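The Small Cloth That Does Most of the Work

124 shares | 17 comments

In my kitchen in Sampaio there is a drawer, and for many years I did not want to open it. Inside were old T-shirts cut in pieces, a towel from my wedding, and sponges which were already tired. When I moved to a smaller apartment in June, I had space for only two cloths and one sponge. I had to choose, and I began to read labels.

First I learned that a sponge and a cloth do not have the same job. The sponge with a green side is for burned rice and for the oven tray. For glasses and for the table I take the cloth. My mother used the sponge for everything, and her pans had scratches like a map.

Edivaldo Damasceno has a cleaning supply shop, Clirner, two streets from me. He keeps 40 kinds of cloth on one wall and he let me touch all of them. He told me to close my eyes and feel the loops. Long loops take more water, but they also hold crumbs, and you must shake them outside before washing. Flat weave dries faster on the hook.

He also told me how to treat a new cloth: wash it alone, in warm water, without softener. Softener makes a film on the fiber and then the cloth only pushes the water from one side to the other. I did not believe this and tried it with one good cloth. He was right – it took three washes to repair.

New cloths are often sold in a roll with a paper band, and I like them this way. They stand in the cupboard and take little place. I keep mine so until the old one goes to the floor bucket.
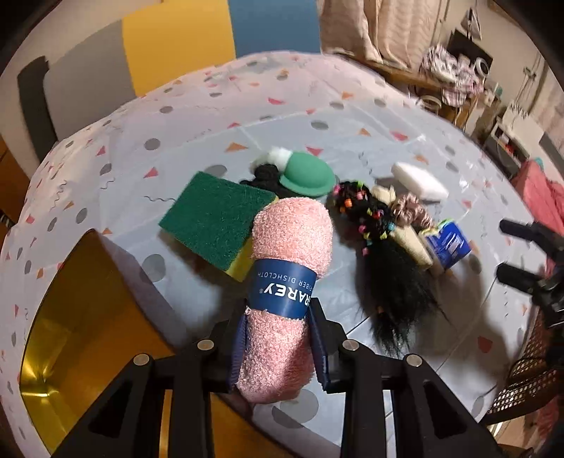 A reader from Carkusside, Dorkus, wrote to me that she changes her dishcloth every 24 hours and boils the used ones on Saturday-style laundry mornings, all in one pot, and that pink ones lose their color first. I do not boil mine. I hang it open over the faucet at night, never folded, and in the morning it goes to the wash.

2 comments waiting for approval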